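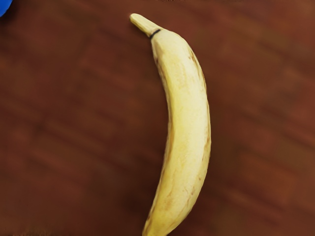
Banana on wood, seen from directly above

Clodley Prize shortlist is out!
Posted by tidewrack, 31 Mar 2020

The history shortlist is up and I'm so pleased with it. Six books, and Kavitha Joseph is on there for Skatska, her history of a herring station and the families who ran it. I read it in two sittings and then rang my sister to read her bits of it (the chapter on the salt ledgers!). Who else has read any of them?

Reply from marginal_notes

Skatska is wonderful, but my money's on Clifford Petrenko. Kerno is 1,061 pages and I'd have happily taken more. He spent years in parish chests and you can feel it on every page - the quarrel over the ferry rights reads like a thriller.

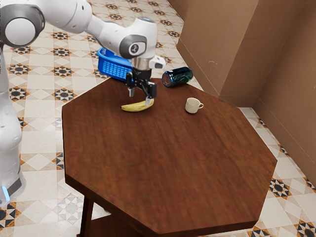

White arm, gripper fingers touching the top of the banana

Reply from oldbindery

Can't agree on Kerno, sorry. Marvellous research, but the middle third is all tithe disputes and the maps are printed so small I needed a glass. A good editor would have made it two volumes. Joseph gets more into a footnote than he does into a chapter.

Reply from marginal_notes

The tithe disputes are the best part! They set up everything that happens with the mill. Agree on the maps though, they're dreadful.

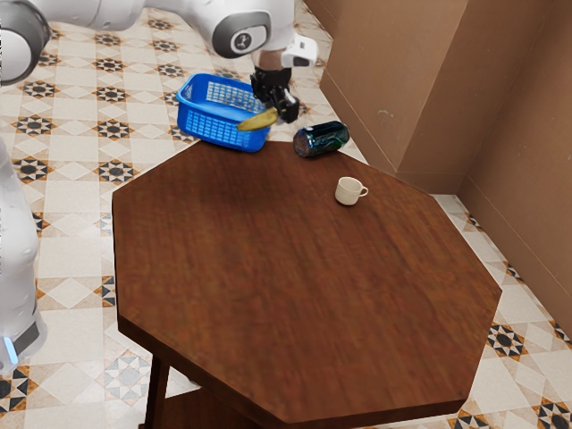 Gripper holding something small and yellow above the rim of the blue basket

Reply from pw_hallam

Has anyone got hold of the Padmavathi Shetty? My library has it on order. I loved her last one, on lighthouse keepers' wives, and I've been pestering the desk.

Reply from tidewrack

Got it on the pile, will start it tonight! Kamala Sundaram is chairing the judges, and she does like a book built on letters, so Shetty might be in with a real chance.

Reply from oldbindery

Letters are fine if the author tells you who's writing to whom. I gave up on the last one for that reason. Will try again, I suppose.

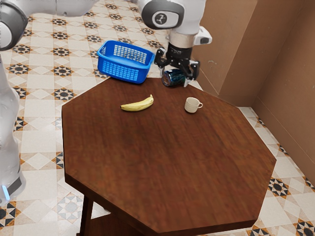
Dark blue can on its side, gripper open around it

Reply from pw_hallam

There's a family tree at the back, oldbindery! Keep a bookmark in it. When's the winner announced?

Reply from tidewrack

May. Plenty of time to finish Kerno, even the tithes.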